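# In Praise of the Little Pan

I own 19 pieces of cookware and I use 2 of them. One is a skillet my aunt gave me when I moved to Cedbridge. The other is a small nonstick saucepan that I bought in a hurry one Wednesday, on my way home with a bag of oatmeal and no way to cook it, and I would run back into the house for it.

People don't get excited about small saucepans. They get excited about Dutch ovens! They post the Dutch oven on the stove with the bread in it, and they leave it out on the counter so guests will see. The little pan goes in the drawer under the oven with the muffin tin on top of it, and every morning you haul it out again (waking the whole household) because the oatmeal won't make itself.

I started asking around about this in June, mostly to find out if I was alone. Anitha D'Souza, who teaches the beginner classes at Venkataraman, a cooking school two blocks from my apartment, laughed at me and then talked for most of an hour. She makes her students start with one small pan and one lid for the entire first month. Rice, lentils, a soft egg, custard, warm milk. "If you give them a big pot they fill it," she told me, "and then they eat the same soup until they hate soup."

I felt that one personally. I have hated several soups.

She's also very firm about lids. I had been a foil person for years, or a dinner-plate-on-top person, and I'd burned my knuckles on that dinner plate more times than I want to admit. Anitha wants glass, and she wants you to leave it alone. You look through it, you see the rice doing its thing, you walk away. I went home and tried it that night with a cup of basmati and it was the best rice I've ever made, and I've been making bad rice since college. 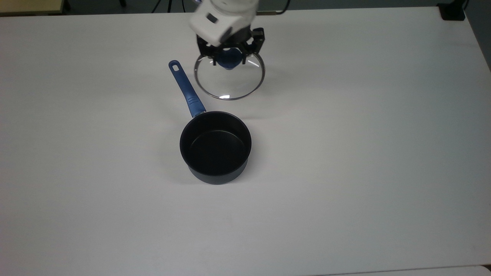
*Small pan, blue handle, glass lid: the whole breakfast department.*

Then there's the handle question, and oh, people have feelings about handles. Mark Anthony Buenaventura runs Nurklow, the secondhand kitchen shop down by the bus station, and he keeps his saucepans on hooks along the back wall. He had 91 of them up there when I visited, which he knew because he'd just done his inventory, and he told me the ones with a bright handle always go first. Red, yellow, blue, it doesn't matter. I asked if the hanging hole made a difference and he looked at me like I'd asked if wheels made a difference on a car.

So I bought a hook. One hook, screwed into the side of the cabinet by the stove, and I can't tell you how much nicer my mornings got. No drawer, no muffin tin, no clatter at six-thirty. The lid still doesn't have a home — I've been leaning it behind the toaster — and Mark Anthony tried to sell me a rack for it that would have taken up half my counter. I'm thinking about it.

A few things I've picked up along the way. Wooden or silicone spoons only, please, and don't stack anything in there without a dish towel between. Keep the burner lower than you think. Anitha says most of her students come in cooking everything on high, and when I got home I noticed my own dial was sitting at, well, high. Oatmeal on low takes longer and I drink my coffee while it goes.

My sister still thinks I should get a proper set. She sent me a link to one last week for $321, with a stockpot in it big enough to bathe a cat. I wrote back and asked if they'd sell me just the small one.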